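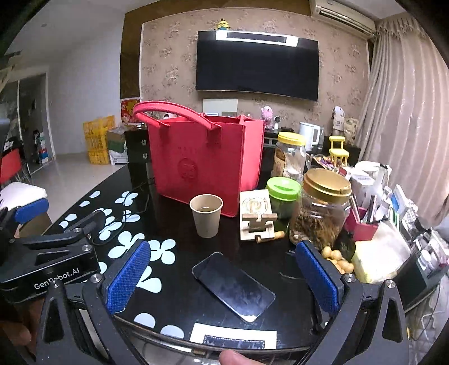
图 1 客厅桌面采集现场，双手持夹爪，中间是黑色手机和米色纸杯

Gumis 桌面整理数据集 说明文件

版本 1.2
更新日期 2022年1月3日
维护 Zurkholm 学生机器人社，数据小组
联系人 Ximena Figueroa

概要

Gumis 是社里为 Petrenko 杯学生赛家庭整理组准备的示范数据。内容是人手持夹爪，在普通住家的桌面上拿取、移动、摆放日常物品的过程。数据用来训练和测试社里自己的策略代码 Firnen，也开放给其他参赛队使用。

本版共 2476 段示范，其中 328 段留作测试，不参与训练。图像帧率 60 帧每秒。采集工作由 6 名社员完成，都在各自家里或亲戚家里拍，没有专门布景。

采集方式

采集时操作者双手各持一只夹爪，站或坐在桌边完成一个短任务。夹爪指面贴有带纹理的蓝色软垫。图像取自装在夹爪上的相机，左右两路分别保存，图 1 是其中一路的一帧。因为两只手离得近，一路图像里常常能看到另一只夹爪的侧面，操作者的手指也可能露出一点。这些部分我们没有遮挡，也没有裁掉。

每段示范从双手静止开始，到双手再次静止结束。中间如果物品掉到地上，整段保留，标记为失败。说错任务、拿错物品的也保留，任务描述按操作者实际做的改写。

任务类型

取放：把一件物品从一处移到另一处，例如把手机放到杯子旁边。
归位：把散放的笔、小包装等放回笔筒或收纳盒。
让位：先移开挡在前面的物品，再取后面的。
扶持：一只夹爪固定容器，另一只夹爪操作。这一类失败较多，训练时建议单独看。

桌面物品

物品全部是住户家里原有的，没有统一清单。图 1 那张桌子上有红色提袋、几只带盖的透明罐、笔筒、电热水壶、零食、一把黄色的迷你小椅子，摆得很密。我们要求采集者不要事先收拾桌子，只拿走药品、证件和带姓名地址的单据。

透明罐和反光的黑色桌面给深度估计带来不少麻烦。早期用 Firnen 跑的时候，模型会把手机屏幕上的反光当成物体边缘，夹爪停在屏幕上方不下去。1.1 版之后我们增加了反光桌面的比例，情况有改善，但没有解决。

桌面本身带花纹的也不少，图 1 的黑色桌面左侧就有白色花瓣图案。标注分割时请注意，花纹一律归为桌面，不单独成类。

文件结构

train 目录放训练段，test 目录放测试段，每段一个子目录。
left 和 right 为两路图像序列，文件名是从零开始的帧号。
pose.csv 为两只夹爪的位姿和开合宽度，时间戳单位为毫秒。
task.txt 为任务描述，中文一行，英文一行。
meta.json 记录房间编号、桌面类型、光照、是否失败。
calib 目录在数据根目录下，放每只夹爪的相机标定，换过镜头的另存一份，以 meta.json 里的标定编号为准。

位姿坐标系以每段第一帧的左夹爪为原点。不同段之间的坐标不能直接比较，需要跨段对齐的请用 calib 目录里的桌面坐标文件，没有这个文件的房间就没法对齐。

划分原则

测试段按房间划分。同一个房间不会同时出现在训练和测试里，同一张桌子换个角度拍也算同一个房间。1.0 版按段随机划分，结果偏高，那一版的成绩请不要再引用。

标注

任务描述由采集者当场写，另一名社员复看后确认。两人意见不同的，以复看者为准，并在 meta.json 的 note 字段写明。失败标记的标准是：任务描述里说到的物品，在结束帧没有到达说到的位置。碰倒了别的东西但任务完成的，算成功，另记 disturb 为真。

标注用词没有完全统一，同一种容器有人写罐，有人写瓶，英文里 jar 和 bottle 也混用。做语言条件训练的队伍最好自己再洗一遍。

已知问题

左路有一批数据时间戳整体偏后，meta.json 里 shift 字段给出了修正值，读取脚本默认会加上。自己写读取程序的队伍不要漏掉。
黄昏时拍的段落噪点重，自动白平衡在一段之内会跳。
细线缆基本没有标注。桌上有充电线的段落，夹爪偶尔会带动线缆，物体因此移动，位姿里看不出原因。
右利手采集者占绝大多数，左夹爪主动操作的段落偏少。
住家集中在同一座城市，家具和物品的样式比较接近，换到别的环境效果会下降。

隐私

每位住户在采集前签了同意书，未成年社员的同意书由家长签。图像中的人脸、家庭照片和可辨认的地址已经模糊处理。手和手臂没有处理。住户可以随时要求删除自己家的数据，我们会在下一版去掉对应房间，并在更新记录里写明房间编号。

下载过旧版的队伍，请按更新记录同步删除。

使用方法

先运行 check.py，核对文件是否完整。再用 view.py 加段编号播放单段，左右两路并排显示，空格暂停，方向键逐帧移动。训练入口在 Firnen 仓库，配置文件选 gumis_base。显存不够时把 image_size 调小，不建议减少历史帧数，扶持类任务对历史帧数很敏感。

Firnen 的基线成绩放在 results 目录，含每一类任务的分项。基线只用右路图像训练，双路版本还在调，没有放出来。

不适用的情况

数据中的动作由人手完成，速度和力度都不受机械臂限制，直接回放到机械臂上可能超速或碰撞。上机前请先限速，并在无人靠近的情况下试运行。数据不含热液体倾倒、刀具操作，也不应当用来评估这类能力。

许可

学习、研究和比赛可以免费使用，注明数据名称和版本即可。商业使用请先写信联系。修改后的数据可以再发布，但要保留本文件和住户删除条款。

更新记录

1.2 增加扶持类任务，补齐 shift 字段，修正部分英文描述。
1.1 十二月发布。改为按房间划分，增加反光桌面，去掉一户撤回同意的数据。
1.0 首次在社内发布，已停止使用。

反馈

发现标注错误请在仓库提 issue，写上段编号和帧号，最好附一张截图。考试周回复会慢。急事找 Ximena Figueroa，邮箱在仓库首页。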